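Drendlow Kids: Everyday Things Explained

How Does a Bow Tie Hang Up?

Updated 2022-12-19

Reading level: grades 3 to 5

Words to know

Bow: the part of a bow tie that sticks out on both sides, like wings.
Knot: the tight part in the middle of the bow.
Strap: the long, thin part that goes around the neck.
Hook: a bent or pointed piece that something can hang from.
Base: the bottom part of a thing, which helps it stand up.
Grain: the lines you see in a piece of wood.

What is a bow tie?

A bow tie is a kind of necktie. It goes around the collar of a shirt and makes a bow shape under the chin. People wear bow ties to weddings, concerts, school plays and fancy dinners. Some people wear one to work every day because they like how it looks.

Neckties of all kinds come from scarves. In the 1600s, soldiers from Croatia wore scarves tied around their necks. People in France saw the scarves and started wearing them too. The French called this kind of scarf a cravat. Over many years, cravats changed shape. Some became long ties and some became bow ties.

Today there are three main kinds of bow tie. A self-tie bow tie is one long piece of cloth. You have to tie it yourself each time, a little like tying your shoes. A pre-tied bow tie has the bow already made, and it is joined to a strap that closes behind the neck. A clip-on bow tie has no strap. It has a clip that grabs the shirt collar.

Most bow ties made for children are pre-tied or clip-on. They are quick to put on, and the bow looks the same every time.

Why hang it up?

Cloth can get creases. A crease is a line left behind when cloth has been folded or squashed. If you drop a bow tie in a drawer and put sweaters on top of it, the bow may get flat. One wing might bend over. You can sometimes fix this with your fingers, but a bad crease may need a grown-up with an iron.

When a bow tie hangs by its strap, nothing presses on the bow. You can also see it. Small things are easy to lose in a drawer full of socks.

Parts of a small rack

A coat rack is tall and stands on the floor. A small rack does the same job for small things, and it can stand on a table, a dresser or a shelf. People use small racks for necklaces, keys, ribbons, bracelets and ties.

Many small racks have these parts:

The bar. This goes across the top. It can be straight or it can be part of an arch.

The posts. These hold up the bar. The posts have to be taller than the things that will hang down, or those things will rest on the base or on the table. Sometimes that is fine. A bow tie is light, and it does no harm if part of it touches the table.

The hooks. These hang down from the bar. Some are curled at the end like the letter J. Others are short and stick out only a little.

The base. This is the part that keeps the rack from tipping over. A wide base works better than a narrow one. The base may also have a flat place where you can put things that do not hang, such as a ring or a button.
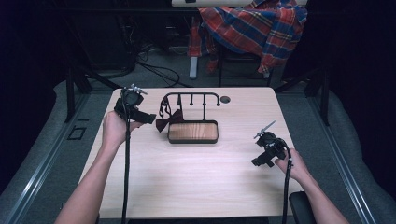
A rack with several hooks can hold several things, but you do not have to fill it. If you hang one thing on the hook at the far end, that end gets heavier. A bow tie weighs so little that the rack will stay where it is. A big bunch of keys is different. With heavy things, it is better to use the middle hook first.

What keeps it from falling?

Gravity pulls everything down toward the ground. It pulls on the rack and it pulls on the bow tie. So why does the bow tie stay up?

The strap makes a loop. When the loop goes over a hook, gravity pulls the loop down onto the hook. The hook pushes back up with the same amount of force. The two forces are balanced, so the bow tie stays still. If the loop slides off the hook, there is nothing to push back, and the bow tie drops.

The bow is the heaviest part of most bow ties. It has more cloth in it than the strap does, and the cloth is folded over. This is why the bow usually ends up at the bottom when you pick up a bow tie by the strap. Try it with one at home. Hold the strap between two fingers and let the bow swing. After a little while it stops swinging and hangs under your fingers.
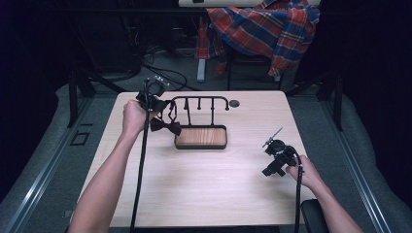 A dark brown bow tie held up by its strap, near a rack with three prongs.

How to hang up a bow tie

You will need a bow tie with a strap and a small rack or a hook.

1. Close the strap if it has a clasp. Now it makes a loop.
2. Put the rack on a flat table, away from the edge.
3. Pick up the bow tie by the strap. Let the bow hang down.
4. Move the loop to the hook you want. Hold the loop open so there is a gap.
5. Put the loop over the end of the hook.
6. Lower your hand slowly until the hook is holding the bow tie.
7. Let go of the strap.
8. Look at the bow. If one wing is folded, straighten it.

Step 5 is the hard one. Straps are thin and soft, and they like to close up flat. If the loop will not stay open, use both hands. One hand can hold the bow and the other can spread the strap. You can also steady the base with one hand while the other hand does the hanging.

To take the bow tie down, lift the strap up and off the hook before you pull it toward you. If you pull first, the strap may catch and the whole rack can slide or tip.

What if there is no rack?

You can hang a bow tie on the neck of a coat hanger, right under the curved part. You can put it over a doorknob for a short time. A clip-on bow tie can clip to the edge of a cardboard box or to the collar of the shirt that goes with it. If you need to pack one in a suitcase, put it inside a cup or a small box so that nothing squashes it.

Hard parts and soft parts

Racks are often made from more than one material. A material is what a thing is made of. Metal is strong even when it is thin, so it is good for bars and hooks. A thin metal hook can hold a lot more than a paper hook of the same size. Wood is good for a base. It is stiff and flat, and it feels smooth when it has been sanded.

A bow tie is made of cloth. Cloth bends easily, which makes it comfortable to wear. Silk, cotton, wool and polyester are all used for bow ties. Velvet is a cloth with a short, soft fuzz on it, and you will see a lot of velvet bow ties in winter.

Lines in the wood

Wooden things come in many colors. One kind of wood can be nearly white and another can be orange, red or dark brown. People also change the color of wood with stain, which is a thin liquid that soaks in.

If you look closely at a wooden table, you may see lines. The lines are called grain. They come from the way the tree grew. A tree adds a new layer of wood each year, just under the bark. In many trees, the wood that grows in spring is lighter and the wood that grows in summer is darker. When someone cuts a board along the length of the trunk, those layers show up as long stripes.

Grain is not always straight. Where a branch grew, the layers had to bend around it. The way the saw goes through the trunk can also make curves and arches. Some tables have a printed pattern that copies wood grain, and from far away it can be hard to tell. 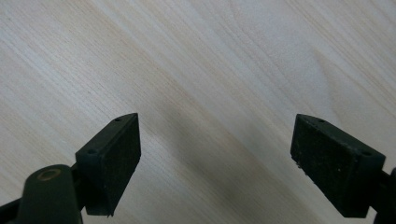 Fine lines of grain on a pale wooden surface. Near the upper right, the lines curve.

Try this

Grain rubbing

You will need thin white paper and a crayon with the wrapper peeled off. Find a wooden board with grain you can feel. Old fence boards work well. Smooth tabletops do not. Lay the paper on the board and rub the side of the crayon over it. The raised lines will show up darker.

Paper clip hooks

Bend a paper clip so it makes the shape of the letter S. Hang one end over a piece of string tied between two chairs. Hang something light on the other end, such as a hair tie. Now bend another clip so the hook is wider and more open. Shake the string gently. See which hook keeps its hair tie.

Questions kids ask us

Can you wash a bow tie?
Some of them. Look for a small tag on the strap and ask a grown-up to read it with you. Silk bow ties usually should not go in the washing machine.

Do bow ties come in different sizes?
Yes. Many straps have a slider or a row of holes so they can be made longer or shorter.

Which way is up?
On most pre-tied bow ties, either side can be up. If yours has a pattern with animals or letters, the pattern will tell you.

Next in Everyday Things Explained: How Does a Zipper Close? (January)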